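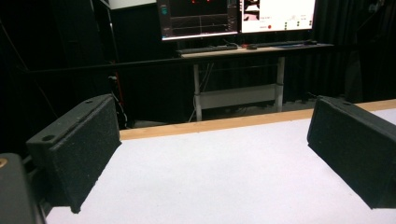 **Figure 6.** Flat white tabletop with two black, textured blocks.

### 4.2 Glare and reading comfort

Surface color turned out to matter far more than we had expected, and this was the most exciting result of the whole survey! Of the 1,364 library visitors who filled in our desk questionnaire in Durnititz, 969 named the tabletop as something they would change before the chair or the lamp. Many wrote long comments (some ran onto the back of the sheet) on how a bright white top tired their eyes by late afternoon.

White tops such as the one in Figure 6 still have real fans. Readers working with maps and old prints loved them, and several told us that small pencil marks were easier to find on a pale surface. Negi and Rajan saw the same split in their Bristum interviews, where students asked for darker desks and hobby genealogists wanted lighter ones.

We then let 12 readers move freely between pale and dark desks for a month in October. Kowalczyk kept the seating log, and it is a wonderful document: people drifted toward the dark desks as the daylight faded, often without mentioning it in their diaries. Section 4.3 takes up the diaries in full, starting with the six readers who wrote every day.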